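Reading Long Novels: Notes for Unit 3
July 10, 2022 — Lyle Pruitt

Most nineteenth-century novels first came out in monthly or weekly parts. Readers waited for the next piece, so chapters often stop at a point of worry. Mark these stops as you read. They show where one part ended and the next began.

The narrator is a separate matter. Ask who is telling the story and how much that person knows. In Middlemarch the narrator comments freely. In Great Expectations, Pip tells his own story as an older man — watch for places where he judges his younger self.

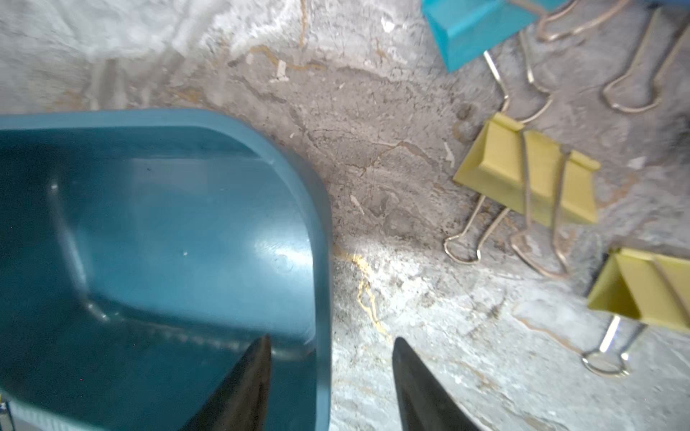 Teal plastic container with rounded corners.

For next time, pick one chapter ending from each book and write 2 paragraphs on it. Quote briefly and give chapter numbers, as our editions have different paging.

Comments

Renata: Is the Kutiler edition okay? Mine runs to 1,023 pages with the notes.

L. Pruitt: Yes. Skip the introduction until you finish.

dmo: Which ending of Great Expectations do we use?

L. Pruitt: Read both.

Contact | © 2022 Lyle Pruitt | Back to top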